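4.2 Reset rules and what counts as a finished episode

Most written guidance on teleoperated manipulation has a great deal to say about emergency stops and very little about where the steamer lid goes. We understand the priorities. Still, of the 47 disagreements logged between our two annotators, 23 came down to the state of the table before the arm had moved at all, and none involved an emergency of any kind.

The protocol we adopted, known in the lab as the Lusness rules after the room in which they were argued over, treats the reset as part of the episode. An operator may not begin until the objects named in the task card are on the cloth and the wrist view has been checked. Objects that the card does not name are allowed, and in the cluttered condition they are required. They may touch one another. They may sit behind the container, where the wrist camera sees only part of them. An early draft asked operators to arrange distractors "naturally," a word that produced a week of very tasteful still lifes and was removed.

The second group of rules concerns containers. A lid is either on or off, and if it is off it must lie on the table, where it may lean on or overlap its own basket. Hoi-yan Tseng objected that a lid touching the basket makes the rim harder to segment. She was right, and the rule stayed, on the grounds that kitchens do it too. Contents are recorded by class and color before the first command is sent. We do not ask the operator to say whether a round pale object is a bun, a dumpling or a ball. The label is "round item," which has offended everyone equally.

Contact with the rim is the rule we revised most often. Version 2 of the protocol permits the gripper to come close to a container wall at any speed below the approach limit, but a touch must be marked as a touch even when it does no harm. Victor Kirui's pilot sessions in August suggested that operators forgive themselves a light brush almost every time, and forgive their colleagues rather less often. We therefore moved the marking to a second person, who works from the wrist recording and has no stake in lunch.

Figure 3. Wrist view in the cluttered condition: open steamer basket with three round items, lid off and overlapping the basket, distractors on the gridded cloth.

Applying these rules to the full set of 2,000 episodes was slower than we had promised the people paying for it. The grid cloth helped, mainly by giving annotators something to point at while they disagreed.

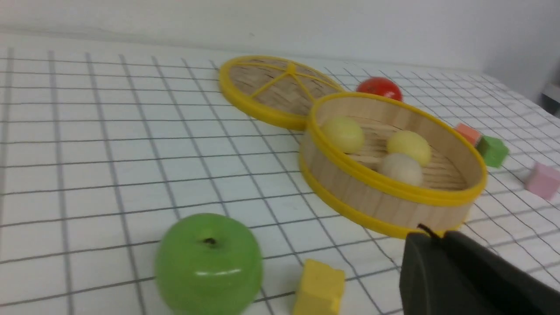
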